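Vilerstead Household Packaging Survey: Data Card

Summary
The survey records how households in Vilerstead sort, store and discard food packaging. It contains 4000 diary entries from 243 households, collected in April. Each row gives a household code, a material class, a disposal route and an optional comment.

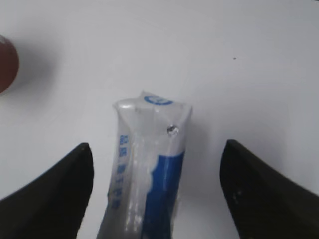

Photo: Kalevi Turunen / Sastudbridge

Known limits
Households of more than five persons are underrepresented. Comments were translated by Fatemeh Yazdani and have not been independently checked. Mixed materials are coded under the heavier component.

Contact
Usha Mudaliar, Data Office, Sastudbridge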